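Notes for Friday talk, 16 min + questions. DON'T read these out. Water at the podium!!

# Hats, heat and the long walk in

**Start (no slide, just talk)**

- Morning all. Show of hands, who has come home from a hike with a burned neck. Wait for it.
- Mine: second summer on the Zoldale loop, ball cap, no collar, eleven in the morning. Slept on my stomach three nights.
- So the talk is about sun on the trail. Clothes mostly. Sunscreen only at the end, you've all heard the sunscreen talk.
- Not a doctor. Say this early. I lead walks, that's it.

**Why our trails are worse than people think**

- Zoldale lot to the ridge = no shade after the first gate. People see trees from the road and think it's woods the whole way
- Pale rock past the gate. Light comes back UP at you. Under the chin, under the nose, inside of the ears
- Breeze on top. Feels cool so you don't cover up. Cool air doesn't mean less sun
- Climb is 1000 feet. Slow people (me) are out there through the middle of the day

Tell the story of the group that started at 10 instead of 7. Keep it short. Last time it ate four minutes.

**Ball caps**
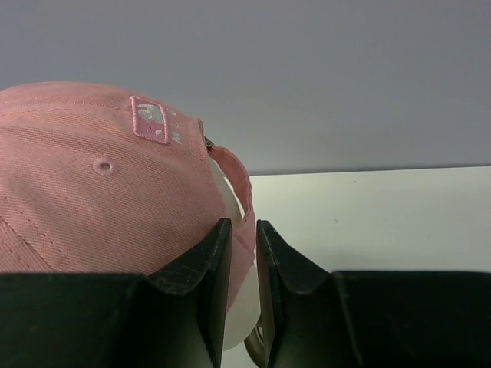 - Everybody owns one, it's in the car already, I get it
- Good: shades eyes and forehead, stays on in wind, packs flat-ish, fits under a hood
- Bad: ears. Back of neck. Sides of the face if the sun is low
- Fix = cap plus bandanna tucked under the back. Looks silly, works. Or a sun hoody with the hood pulled over the cap. This is what I do now most days
- Turning it backward when the sun's behind you: then your face gets the bounce off the rock. Pick one. Or go get a real hat
- Cotton: comfy, soaks up sweat, slow to dry. Fine for a half day. Dunk it at the creek, put it back on, best ten minutes of the hike
- Cotton in November on a windy ridge = cold wet head. Different talk

Ask the room: who wears one in the shade and takes it OFF in the sun because it's hot? There's always two or three.

**Brims**

- Want shade on ears and neck both, so it has to go all the way around. Wider is better until the pack gets in the way
- Tall pack = stiff brim bumps the pack every time you look up. Drives people nuts, they take the hat off by lunch. Soft brim folds out of the way
- Try it on WITH THE PACK. In the store. Nobody does this
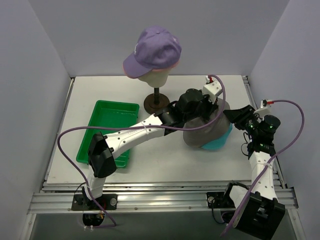 - Chin strap. Yes it's dorky. I have lost two hats off the ridge, one I could see for a whole season
- Weave: hold it up to a window. If you see points of light so does your scalp. Straw is pretty bad for this unless it's lined
- Dark under the brim cuts glare, light on top stays cooler. Small thing but nice to have
- Sizing - measure just above the ears, not up high. If it leaves a mark it's too tight, you'll get a headache and blame the water

Skip this if over 8 min:
- Stilance club survey last summer, 696 replies from walkers. 400 said they only had one hat and it lived in the car. That's our audience. Not a science survey, say so

**Shirts, quick**

- Long sleeves, loose, collar up. People fight me on this every time
- Thin button-up from the thrift shop beats a tank top on a hot day, and beats the fancy one if the fancy one stays home in the drawer
- Roll-up sleeves w/ a tab, good for the shady bit before the gate
- Tops of hands! Poles all day, hands face the sky. Thin gloves or sunscreen, reapply at the lunch rock

**Washing** (always get asked, so just do it here)
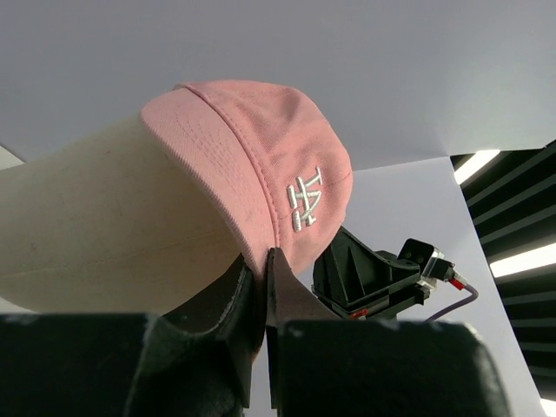 - Salt line on the band: cool water, dish soap, old toothbrush, go gentle. Leave it ten minutes
- No dishwasher. I know your cousin does it. Older caps can have cardboard in the bill and it goes to mush
- No dryer either. Dry it over a bowl or a coffee can so it keeps it's shape
- Faded is mostly fine. Thin is not. When the crown gets see-thru it's a gardening hat
- Sunscreen stains around the front, go at them before the wash with a bit of soap, hot water seems to set them

**Heat, last 3 min, slow down here**

- Hat off in the shade, hat on in the sun. Let the head breathe at stops
- Drink before the gate, not after
- Headache, grumpy, stopped sweating, talking nonsense: stop the walk. Shade, water on the neck, call for help if they're confused. Don't send them down alone, ever
- Turn around time gets said out loud at the car. Everyone hears it

**Wrap**

- Next walk is the Lasatard flats, meet 6:30 am, bring a hat you've tried with your pack
- Loaner hats in the bin at Yurt, take one, bring it back pls
- Questions. If nobody asks, do the neck gaiter rant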